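Abella Housing Trust
Call for Participants: Home Surfaces and Daily Living Study

The Abella Housing Trust invites residents of rental housing to take part in a study of how people use small kitchens and shared work areas. The study is carried out with the design office Varumis and will inform the interior standards that the Trust applies when it renovates older apartments. The current standards were written for larger units, and many tenants have told us that they do not suit a studio or one-bedroom home.

We are seeking up to 60 adults who rent their homes and who prepare food, work or study at the same counter or table. Applicants do not need to be tenants of the Trust. Households of any size may apply, but only one person from each household will be enrolled.

What participation involves

Participants will attend one session at the Vavham building and complete a short diary at home. The session lasts 50 minutes. It consists of an interview about daily routines, followed by a review of wall coverings and countertop finishes under several kinds of light. Participants will be asked which finishes they would accept in their own homes, which they would find tiring over time, and how they would expect to clean them.

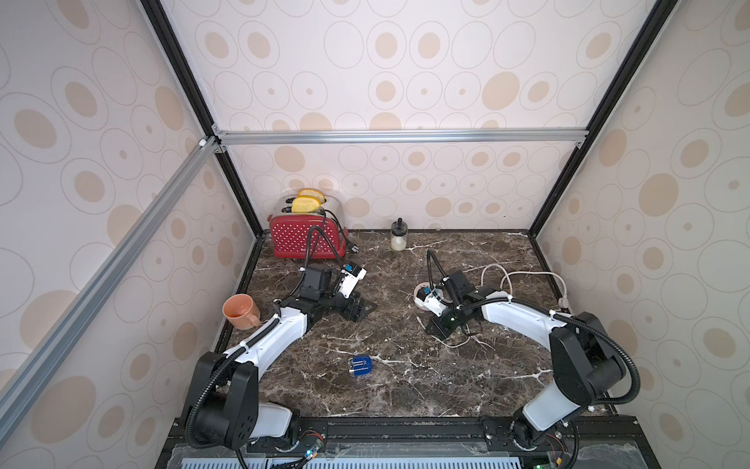 Patterned wallpaper with a dark brown marble work surface.

The home diary covers two weeks. Each entry records what the main counter was used for that day, what had to be moved before a meal could be prepared, and whether any task was put off for lack of space. Entries may be made on paper or through the Zinow online form. Participants who prefer to give their entries by telephone may arrange this with the study office.

A section of the diary deals with electrical outlets and charging. Tenants in older buildings often report too few outlets near the counter, and the Trust wishes to learn where phones, lamps and small appliances are plugged in at different times of day. No changes to wiring will be made in any participant's home, and no visit to the home is required. 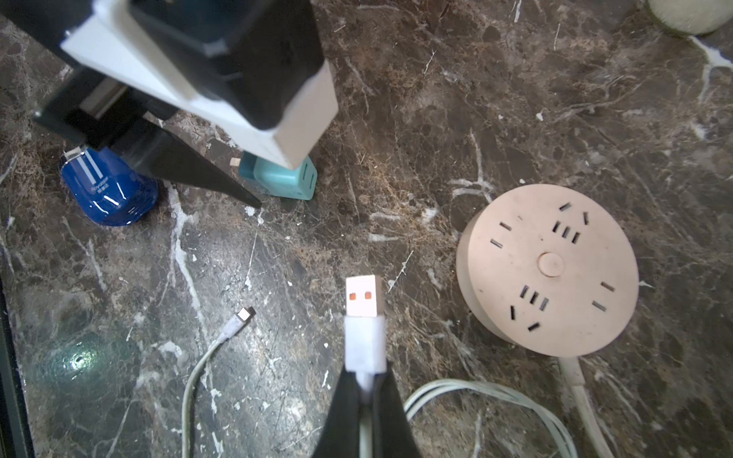 White cables and a pale pink power strip on a countertop.

Eligibility

Applicants must be 18 years of age or older and must have lived at their present address for at least six months. They must be able to take part in an interview in English or Spanish. Employees of the Trust and of Varumis, and members of their households, are not eligible. The Vavham building has step-free access, and applicants who need other arrangements should state this when they apply.

Compensation and privacy

Participants who complete both parts of the study will receive a payment of $399. Those who complete the session only will receive a partial payment. Names and addresses will be stored separately from interview notes and diaries and will be deleted when the final report is issued in April. Participants may withdraw at any time without giving a reason.

How to apply

Application forms are available at the front desk of the Trust and at all branch offices. Completed forms should be marked "Study 648" and addressed to Madalena Veloso, Research Coordinator, Abella Housing Trust. Applications will be accepted through the end of November 2022. All applicants will be notified in writing, including those who are not selected.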